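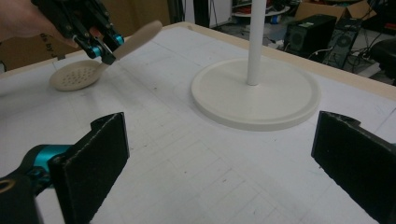

Progress report to the Sarpong Fund, January 2025
Shared kitchen utensil project, Jallow Street Neighbourhood Centre

Since our August report we have spent most of our energy on spoons. The grant wording was "improve access to everyday kitchen equipment", and we would like the Fund to know that we took it literally.

The loan collection now stands at 758 items, nearly all of them donated. Slotted spoons are over-represented. People seem glad to part with them, and the plastic ones with the long flat handles arrive by the bagful. We keep the sound ones and send the melted ones to recycling, where they were plainly headed anyway.

Sorting is done at the big white table with the pale wooden edge. The top has faint grid lines, a good many smudges and a handwritten mark that looks like a 3, which has become part of the furniture. We costed a new top and decided we could live with the scuffs.

The white stand with the round base stays on the table. We are after a rack or hanging rail to go in the kitchen proper, and have looked at two, one from Vurilo and one from Kurnus. The Vurilo rail is cheaper. The Kurnus one has hooks that a ladle can hang from without sulking. A decision is due before the next report, assuming the colour debate ends. (It is a choice between white and a slightly different white.)

Borrowing is steady. We made 74 loans over the period, mostly for community lunches and one very ambitious jam day. Two items are overdue — a potato masher and a colander — and we remain hopeful about the colander.
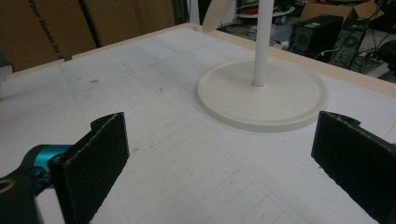
Could the spoons be lent in sets, asked one borrower at the last open meeting, so that a person cooking for a crowd needn't sign for each one? They could, and from next month they will be. The sign-out sheet has been redrawn to suit, with a single line per set and a box for anything that comes back bent.

Spending is within budget. The unspent portion of the equipment line is being held for the rail, and we ask the Fund's permission to carry it forward.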